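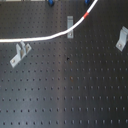 Thursday, bench 2

Started late, coffee first, then straight into the thing I've been putting off since Monday's demo fell over. Plan for today was to get the grid fit to stop lying to me about where the breadboard is. Everything downstream (bracket poses, cable path, the planner's keep-out zones) hangs off that one transform, and if it's out by a hole then everything else is out by a hole too, very neatly and with great confidence.

Recap for Viorica, who is taking over the perception half while I'm away in June: the board is our fiducial. We don't stick tags on it. The detector finds the threaded holes, we fit a lattice to them, and the pitch is known, so out drops the pose of the board. Lovely in principle. The catch is that a lattice looks exactly like itself shifted by one hole, so the fit can slide along a row or a column and report a residual you'd be proud of. That's what went wrong on Monday. The arm came down one pitch to the left of the bolt and the force guard stopped it, thank goodness.

First job, hole detection. The old blob detector was fine in the darker parts of the board and hopeless in the shiny strip down the middle, where the lamp comes back off the metal. The holes are still dark in there but the surroundings are lighter and browner, and my global threshold was tuned for the grey either side. Swapped it for a local one (window size set from the expected hole size at that row, so it shrinks as the board gets further off). Much better! The strip now fills in properly, and the far rows, where the holes are small and crowded, no longer merge into each other.

Ran it on 40 saved views. Before the change, 7 of them had a gap in the strip big enough to split the lattice in two, and the fitter then happily fitted each half on its own. After the change, none. I was so pleased I went and told Ernő, who asked what happens if you turn the lamp off. Fair enough. Tried it: still fine, though the rims get hard to see and the sub-pixel centres wobble a bit more than I'd like.

Two spots on the board need remembering. There's a dark smudgy one below the middle which comes up as an oversized hole (muck in it, or just a mark, I haven't poked it), and a rusty brown one further down in the shiny strip. The rusty one detects fine. The smudgy one drags its own centre off, so I've added a roundness check and the fitter now gives it next to no weight. I did think about cleaning it. Then I thought no, leave it, because it's the one feature on the whole board that isn't the same as its neighbours, and that might be exactly what I want for the sliding problem. Please don't anybody scrub it!

So, the sliding problem. Options as they stood at eleven o'clock:

Use the board edge. Rubbish from this viewpoint, you only get a thin strip of it at the far left and the near edge is out of view altogether.

Use the brackets. They're bolted down, they're pale against the dark metal so they segment without any fuss, and their bolts sit on holes. If I know which holes, the lattice is pinned.

Use the smudge. One point, low contrast, but free.

Went with brackets first and the smudge as a tie-breaker. The segmenter gives me a mask for each bracket, I look for the bolt head near the lower end and snap that to the nearest lattice node, then compare the pattern of nodes with the one in the layout file. With three brackets the pattern is unique, and I checked that by brute force over every shift within 4 holes in each direction. With two it's still unique as long as they aren't the two angled ones, which look so alike that the matcher will swap them given half a chance. I've put a note in the config about this. Maj-Britt, if you move the right-hand one to match the left one again I will cry.

The far bracket, the straight narrow one, is a nuisance because the white cable goes right over the middle of it. Segmenter returned it as two separate bits of bracket, one above the cable and one below. For a while I had four brackets in the world model, and the planner, bless it, made room for all of them. Fix: merge bracket fragments when they share a long axis and the gap between them is covered by the cable mask. It's a hack and I'd like something better, but it's a hack with a test.

Lunch. Kálmán's leftover dumplings, thank you Kálmán.

Afternoon was the cable. The tracer walks along the white pixels from a seed and fits a spline as it goes. On the flat run from the left it behaves beautifully. It then got up the bend and stopped dead at the red-orange band, because the band isn't white and as far as the tracer was concerned the cable had ended. So the planner thought there was open air past the marker and drew a path straight through the rest of the cable. Nice catch by the simulator, less nice for my pride.

What I did: the tracer may now coast across a gap as long as it finds white again in the direction it was already heading, and the coasted distance is capped. The band itself gets logged as a feature with its arc length along the spline. That's handy in its own right, as we've wanted a fixed point along the cable for ages to tell sliding from bending. I had a go at using it that way but the arc length isn't stable enough yet. The start of the visible cable moves whenever the camera does, obviously, so I need to measure from something else. The place where it crosses the far bracket, maybe? Try that tomorrow.

Also had false cable on the far bracket, the pale metal being close enough to white under the lamp for the tracer to wander off down it. Put in a width check. The cable is the same thickness all the way, give or take perspective, and the bracket is plainly fatter, so that killed it straight off. Should have done this months ago.

Blue knobs or fittings at the back: still classed as "unknown, avoid", which suits me. Only the bottoms of them are in view so there's no sense fitting anything. Keep-out box stays as it was, drawn generously. Ildikó wants the box tightened so the arm can reach further up the board, and I've said yes once we have the second viewpoint working.

Planner side, quickly. Reran the approach to the left bracket with the new transform. The fork opens up towards the cable so the gripper has to come in low and from the near side, and there's loads of clear board there. Old plan had a daft loop over the top of the cable in it. New one goes in over the empty half and stays well below the cable run – shorter, too, and the wrist doesn't flip. Only in simulation so far. I'm not running it on the hardware until the fitter has survived a night of replays.

Numbers, such as they are: lattice shift errors on the saved views, none. Bracket count correct on all but 2, both with a sleeve in the way (mine). Cable traced past the band in every view where the band can be seen. I haven't timed the whole chain, but the local threshold is the slow part and you can feel it.

Still to do:

Move the thresholding on to the Kusora box and see if it gets quick enough to run live.

Refuse to output a board pose at all when fewer than two brackets match. At the moment it falls back to the best residual, which is how we got into this mess.

Ask Droson whether the new lamp bracket is coming. A softer light would take the edge off that strip and I could stop fiddling.

Rename "lattice_fit_final_new". I know. I know.

Replay job set going at ten to six, output going to the usual folder under drunley. If it falls over in the night the log will say which view, and Viorica, you're welcome to look before I'm in, just don't restart it as it wipes its own output on launch (also on the list, now that I write it down).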